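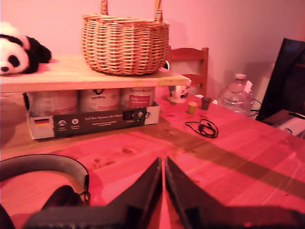

Week 4: Timber in service

Moisture content (MC) is the mass of water in a sample divided by its oven-dry mass, given as a percentage. Indoor furniture stock is normally dried to around 10 per cent before machining.

Knots interrupt the grain and lower bending strength. The effect is greatest on the tension face, near mid-span.

Worked problem: a board weighs 1,593 g as received. Assume an oven-dry mass of 1,450 g. Find the MC and state whether the board is ready to machine.

Reading: Kuusisto lab manual, section on shrinkage and colour change.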